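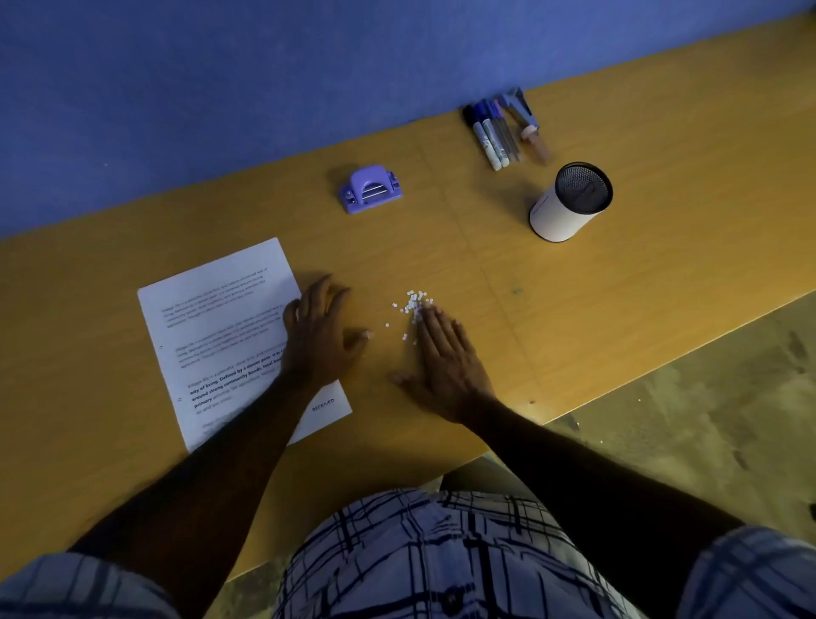 Skustedstead Laboratory, Manipulation Group
Notebook entry, 25 May 2019
Subject: placing segment boundaries in seated desk tasks (paper punching and clearing)

Purpose of this entry

The present entry records the revised rule for dividing first-person recordings of desk work into segments, and the first result obtained with it. The segments are used to train the Zolledent policy, which drives the two-armed Flidley bench. The rule replaces the one written down in April. Colleagues who labelled material under the April rule are asked to read the section on open contacts before returning to it.

Background

The April rule closed a segment whenever either hand let go of an object. It was adopted for the drawer and jar tasks, where one hand does most of the work and the other is at rest. It served those tasks well enough. Paper punching does not suit it. The sheet has to be held, the punch has to be brought to the margin, pressed and moved away, and the chads then have to be gathered. Throughout this the supporting hand may stay on the paper, lift briefly and come down again, or leave altogether. Under the April rule each of those small lifts produced a boundary, and the policy received a large number of very short segments in which nothing of use was done.

The effect on the Flidley bench was plain. During the clearing stage the left arm would rise from the sheet at intervals and settle again, copying the lifts it had been shown as if they were steps in the task. The paper slid whenever this fell together with a stroke of the right arm.

Episode 1405

Episode 1405 was chosen as the working case and was discussed at length. At the moment of interest the left hand is on the right edge of a punched sheet with the fingers spread. The right hand is flat on the desk, palm down, with the fingertips at a loose heap of chads. The purple punch stands clear of both hands, towards the wall. A few specks of paper lie past the fingertips of the left hand and the remainder are to the right, dense near the fingers of the right hand and thinner towards the left.

Two readings of this moment were put forward.

First reading: the left hand is still part of the punching stage, and the segment should remain open until it leaves the sheet.

Second reading: punching is closed, the right hand has begun a new segment, and the left hand is carried into that segment as a support.

The second reading has been adopted. The punch is not in contact with either hand or with the sheet, and that is taken as sufficient to close the punching stage. The left hand is labelled "hold", with the sheet as its object, and the label is allowed to span the boundary. It is not to be labelled "idle". Under the April rule a still hand was often marked idle by default, and it is suspected that this did more damage than the short segments.

The revised rule

A segment is closed when the tool or target of the leading hand changes. The supporting hand does not close a segment by itself.

A release by the supporting hand is ignored if contact with the same object is made again within 2000 ms. If contact has not been made again by 3000 ms, the hold label is ended at the moment of release. Between the two limits the case is marked "open" and passed to a second reader.

Where a hand lies flat on the desk with loose material at the fingertips, the label is "gather" if the hand is seen to move in the following part of the recording, and "rest" if it is not. The decision must not be made from a single still. The pose in episode 1405 looks like a sweep, but the same pose could be held by a hand that has merely been put down. Readers are to play the recording forwards before choosing.

Loose material is treated as one object. No attempt is to be made to label chads separately, nor to record how many there are. Outlying specks, including those on the floor at the front of the desk, are left out of the object unless a hand goes to them.

Objects not taking part

The pens, the two whiteboard markers and the small amber bottle by the wall are given no role in this episode. The pen holder is likewise left out. It has been asked whether the objects at the back of the desk should be listed anyway, so that the policy learns to leave them alone. For the time being they are listed once, in the header of the episode, and are not repeated in each segment. This may need to be looked at again. On the bench the right arm makes a wider stroke than a person does, and a cylindrical holder standing on end is the sort of thing it would knock over.

The printed text on the sheet is not transcribed. The sheet is entered as "sheet, printed, punched". The word RECEIVED near the lower right corner was entered by one reader as a landmark for the position of the page. This is permitted but not required. The holes are a better landmark for this task, being near the margin at which the punch has to be applied, and are to be preferred where they can be seen.

Result

The material was labelled again by 3 readers working apart. Agreement on the boundary between punching and clearing was markedly better than under the April rule, and the remaining disputes were nearly all of one kind: the point at which the punch is to be considered out of use. Some readers closed the segment when the lever came up, others when the fingers left the tool. The rule as written favours the second. The wording has been tightened to say "when the hand leaves the tool" in place of "when the tool is finished with".

The Zolledent policy was then trained from the same starting weights on both sets of labels and run on the Flidley bench with a plain sheet. With the new labels the left arm stayed down throughout clearing in every run. The right arm reached the heap and drew it together, though it left a thin trail behind it which it did not go back for. With the old labels the lifting described above was seen once more.

It should be recorded that the comparison is a narrow one. A single desk layout was used on the bench, the sheet was placed by hand, and the punch was put in the same spot each time. The result supports use of the new rule for punching. It does not yet support its use for tasks in which the hands exchange roles partway through, such as folding or stapling, where it may be hard to say which hand is leading.

Points still open

The scatter left behind by the right arm. It is not known whether this comes from the labels or from the shape of the fingertips. The fingers on the bench are narrower than a hand laid flat, and loose paper passes between them. A trial with the wider pads from the Munteanu set has been asked for.

Forearms. In episode 1405 both forearms come in from the near side of the desk, and the left one crosses the lower part of the paper. The tracker sometimes joins the forearm to the hand and reports contact over a larger area of the sheet than the hand covers. Hold labels should be checked by eye wherever an arm lies over the object. A mask for the forearm has been tried and removes part of the wrist as well, so it is not in use.

Shadow. The right forearm is partly in shadow. No fault has been traced to this so far.

Desk marks. The seam in the desktop and the small dark stain to the right of the chads were both picked up as objects in the first automatic pass. Both have been struck out by hand. Readers should expect the same in other episodes from this desk.

Work to follow

The labelling guide is to be amended and the April version withdrawn from the shared folder. Segments marked "open" are to be read by a second person before the next training run. The bench is to be set up again with the punch in varied positions, and a holder and pens are to be placed at the back of the desk so that the wider stroke can be observed with something in its way.

Recent entries
Drawer task: handle contact and early release
Flidley bench: left wrist offset after recalibration
Notes on the word "idle" in the labelling guide
Munteanu pads: fitting and wear
Zolledent training log, April
Jar lids: which hand is leading?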